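1/ Applied for the Pekura Fellowship again. Public policy, one year, a shared desk and a parking pass for a lot on the other side of campus.

2/ The call for applications says fellows will "engage with the archive." Last time I asked to engage with the archive I was told it's open Tuesdays, by appointment, and the appointments are made in person. On Tuesdays.

3/ Research statement: 1,000 words. Statement of public impact: also 1,000 words. Summary of both for a general audience: 100 words. Guess which one the panel reads.

4/ My topic is how county boards in the seventies wrote rules for public comment. My mother asked if there was any money in it. There is a stipend, Mom. It covers the parking. 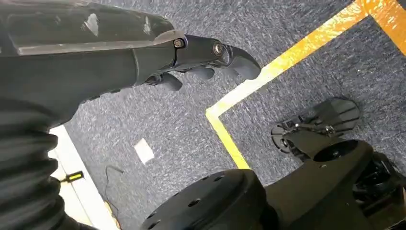 5/ On the portal

Everything goes through Skamovex now. It logged me out 19 times on Friday night and saved my draft under "Untitled (Sukitz Hall)," a building I have never set foot in.

6/ On the references

Two letters, both due before the application opens. I've asked the same two people since grad school and they have started replying with just a thumbs up.

7/ On the public lecture

Every fellow gives one in April, in the Filali Room. I went to last year's. Good talk on court budgets, very good cheese, and one man who had a comment more than a question and then had it again.

8/ Anyway, submitted. The confirmation email thanks me for my interest in the summer swim program.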